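Building a Pair of Hand-Held Grippers for Recording Table Tasks, Part 3: Pads, Camera Mount and First Session

Parts 1 and 2 covered the trigger handle and the printed linkage plates. Part 3 covers the finger pads, pinning the fingers, the wide-angle camera mount, calibration, and the first recording session. By the end you should have two matched grippers, left and right, that you can carry to a table and use to sort small objects while the camera records what the fingers do.

The design is the Cutberg linkage, revision C, with changes by Na-rae Ki to the pin spacing. If you printed revision B plates, stop and reprint. The holes are in different places and the fingers will not close parallel.

What you need

Two sets of linkage plates, black, from Part 2
Steel pivot pins with retaining clips
Finger pads, cast or cut from sheet
Two camera mounts (file cam_mount_wide)
Two wide-angle camera modules with cables
One small recorder per gripper, or one laptop for both
Fine file, pin punch, flush cutters, calipers
Sandpaper, 400 grit
Contact cement
Printed calibration board, glued flat to a rigid backing

Shared workshop users: the pins and clips are in the drawer marked Dostura. Please write what you take on the sheet.

Step 1. Clean up the linkage plates

Remove all strings and blobs from the pin holes with the file. Do not use a drill. A drill bit in a hand-held driver wanders in printed plastic and leaves an oval hole, and an oval hole becomes play at the fingertip.

Sand the faces that slide against each other with the 400 grit paper. Keep the paper on a flat surface and move the part. Stop when the layer lines are gone to the touch. Wipe off the dust with a dry cloth.

Test each hole with a pin. It should go in under firm thumb pressure. If it drops through under its own weight, the plate is scrap.

Step 2. Pin the fingers

Lay out one finger at a time. The bars cross in the order shown in the Part 2 drawing, with the short bar inside. Push the pins from the outside face so the heads face the camera. This makes it easy to see a pin backing out when you review a recording.

Fit the clips last. Open and close the finger by hand before every clip. Any tight spot found now takes a minute to fix. After the clips are on, you will probably damage one getting it off.

Repeat for the opposite finger, mirrored. Then connect both to the pull rod from Part 1. Squeeze the trigger slowly. The fingertips should meet along the full pad width, with the bars free of each other through the whole travel.

If one finger leads the other, the pull rod is off center. Loosen both locknuts, let the fingers settle in the open position, and tighten again by alternating between the nuts.

Step 3. Make and fit the pads

We use dark blue pads. The color matters only if you plan to track the pads in the recordings. In that case pick one that is clearly different from your table and your objects, and use matte material to avoid glare.

Cut the pads 1 mm oversize on every edge. Roughen the back and the finger face, apply contact cement to both, and wait until it no longer feels wet. Press them together once, in the right position. There is no sliding them afterward. Trim flush when the bond has set overnight.

Thắng Quan cast a set with fine ridges across the face. They hold thin round objects better than flat pads, but they also pick up lint and need washing after each session. The flat pads are the default in this guide.

Step 4. Mount the camera

Bolt the mount to the top of the handle with the lens pointing down the length of the fingers. With the trigger released, both fingertips must stay inside the view. Most of the picture should be table.

Set the focus at the distance of the fingertips plus one hand width. The far side of a room will be soft. Leave it that way. Lock the focus ring with a dot of paint and do not touch it again, or the calibration is void.

Route the cable along the underside of the handle. Leave enough slack at the wrist that a full twist in either direction does not pull on the connector.

Step 5. Calibrate

Fix the calibration board to a wall at chest height. Start the recorder and move the gripper slowly so the board passes through every region of the image, including the corners. Tilt it as you go. Two passes are enough if the light is good.

Run the calibration script on the recording:

calib --model fisheye --input pass1 pass2 --out left.yaml

The script reports the number of usable frames. Our left gripper gave 1,741 and the right one gave slightly fewer. Below 400, record again with more light and slower movement. Name the output files for the gripper they belong to and put a matching label on the handle. Swapped calibration files produce data that looks plausible and is wrong.

Next, record ten full open and close cycles with nothing between the fingers. The tracking script uses these to map pad position to opening width.

Step 6. Set up a first task

Choose a table you can reach across from one side. Clear it, then put out only the objects the task needs. Our test task is called Jidadlow in the file names, after the street where the kitchen is. The objects are chopsticks, spoons and an upright utensil holder, and the job is to get them from the table into the holder.

Chopsticks are a hard first object. They are thin, they roll, and they come in bundles, so a bad pad alignment shows up immediately. If you want something easier to debug with, begin with the spoons alone.

Place the objects by hand before each take and vary the layout. Keep both grippers out over the table with the fingers open when the recording begins. Hold still for two seconds so the tracker can find its starting position.

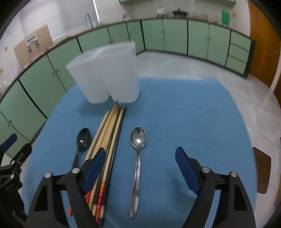
Jidadlow task with the fingers open. The metal spoon lies between them, and the bundled chopsticks are in front of the holder.

Check a still from your own recording before you do a full session. Both pads of the gripper carrying the camera should be visible, and the pivot pins should be sharp enough to pick out. Shiny spoons will show highlights. These do no harm unless they wash out the pads.

Step 7. Record

Work at a steady speed, slower than you would with bare hands. Grip, lift, pause, place. If you drop something, finish the take anyway and mark it in the log. Blandine Moulin keeps dropped takes in a separate folder, and they have been useful for testing the failure detector.

We recorded 58 takes in the first session and kept all but 14. The rejects had one cause: the recorder on the right gripper was started late and the two streams could not be lined up. Start both recorders, then tap the fingertips together once. The tap gives you a common mark in both streams.

Troubleshooting

Fingers do not open fully. Check for cement on the inside bar edges. Scrape it off with a blade.

Tracker loses one pad. Usually shadow. Move the lamp to the opposite side of the table, or add a second lamp.

Opening width drifts during a session. A pin is working loose. Inspect the clips and replace any that turn freely.

Camera view shifts between takes. The mount bolts need washers. The first version of the parts list left them out.

Wrist is sore. Total weight should stay low enough to hold level with one hand for a full take. Move the recorder to a belt pouch and use a longer cable.

Files

Plates, mount and scripts are in the Godoy folder on the workshop server. The August version of the mount has the longer bolt slots. Corrections to the drawings go to Nivaldo Magalhães. Part 4 will cover lining up the two streams and exporting the takes for training.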